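I almost skipped the open day at Hondgate. It was a gray Monday, parking was awful, and I figured I'd get a few canned demos and a free tote bag. I stayed four hours!

Drokard had the big flashy arm by the entrance, stacking crates, and it drew a huge crowd. But the table I kept drifting back to was Floltetti's, way in the back, where they're working on teaching robots to use two hands together. Small, fiddly desk stuff - pens, pencils, caps. The kind of thing I do all day without thinking.

Hands at work on the pens:
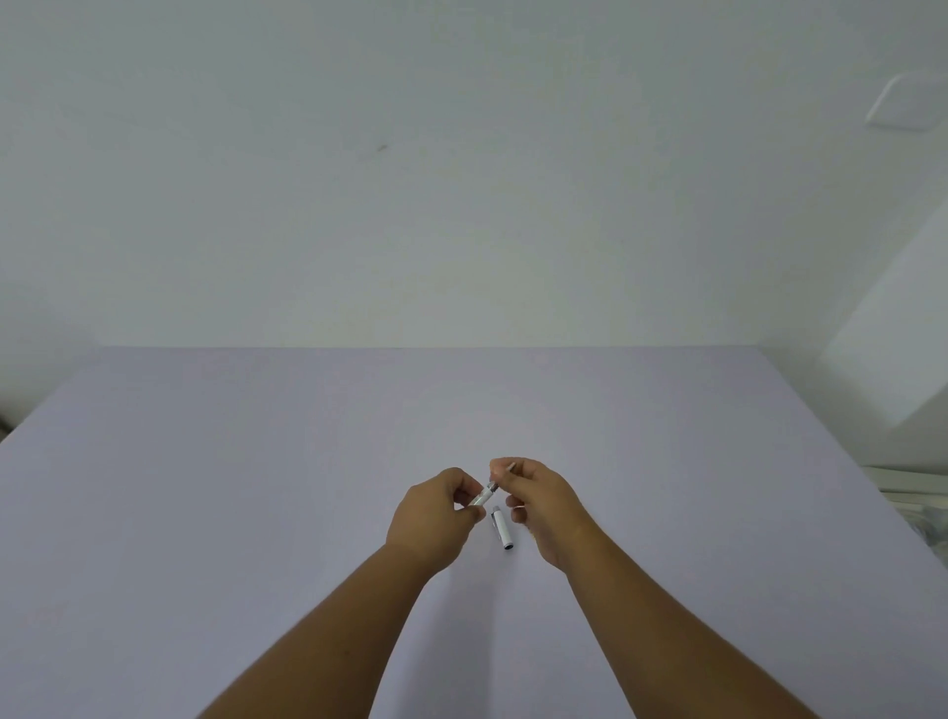
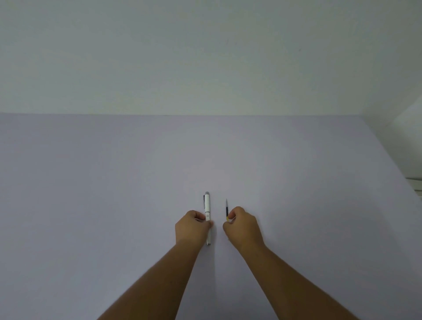
They told me they have 737 clips of people handling pens and pencils so far, and they still don't think it's enough. I asked why so many, and got a long (very patient) answer about how everybody's fingers do it differently. I tried it myself and dropped my cap. Twice.

After that I caught the last two talks in the Greenberg room. The first was mostly slides about funding, so I ate my sandwich. The second was on grip force and I wish it had run longer. They're opening the doors again in December, and I'm going back - by bus this time.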